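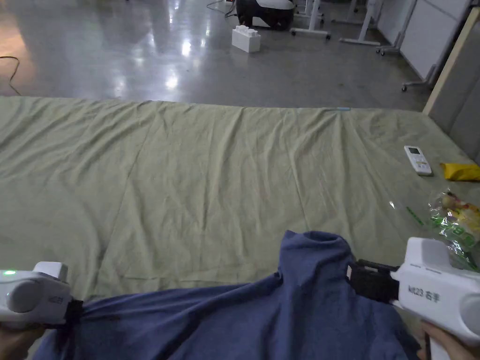 Perguntas frequentes sobre o serviço de lavandaria da Residência Kenberg

Tempo de leitura: 2 minutos

Quem pode utilizar a lavandaria?
O serviço destina-se aos residentes com contrato em vigor. Os hóspedes de curta duração podem utilizá-lo mediante pedido na receção.

Qual é o horário de funcionamento?
A lavandaria está aberta todos os dias, das 7h às 22h. O último ciclo deve ser iniciado até às 20h30. Em agosto, o encerramento é antecipado para as 20h.

Como se efetua o pagamento?
As máquinas Eltico aceitam exclusivamente o cartão de residente. O carregamento é feito no terminal do átrio ou na receção. O saldo não utilizado é devolvido no termo do contrato, a pedido do titular.

Qual é a duração dos ciclos?
O programa normal de lavagem dura 37 minutos. O programa de algodão a 60 graus demora quase o dobro. A duração da secagem depende da carga e do programa selecionado.

Podem lavar-se malhas e peças de lã?
Sim, no programa de roupa delicada, com centrifugação reduzida. As peças devem ser viradas do avesso e secas na horizontal, sobre uma superfície limpa. Não é permitido colocar lã nas máquinas de secar.

É necessário levar detergente?
Sim. Só se admite detergente líquido, na dose indicada pelo fabricante para água dura. Não é autorizado o uso de lixívia nem de produtos de tingimento.

O que acontece à roupa deixada nas máquinas?
Terminado o ciclo, a roupa deve ser retirada no prazo de 15 minutos. Findo esse prazo, poderá ser colocada nos cestos junto à entrada. As peças não reclamadas são guardadas até ao final do mês seguinte.

A Residência responde por danos na roupa?
Apenas quando se comprove avaria do equipamento. A reclamação deve ser apresentada na receção no prazo de dois dias úteis, acompanhada da peça e do registo do ciclo.

Como comunicar uma avaria?
Pela extensão 2276, indicando o número afixado na porta da máquina. A manutenção está a cargo da empresa Trarnow. Fora do horário da receção, deve ser preenchido o formulário disponível na lavandaria.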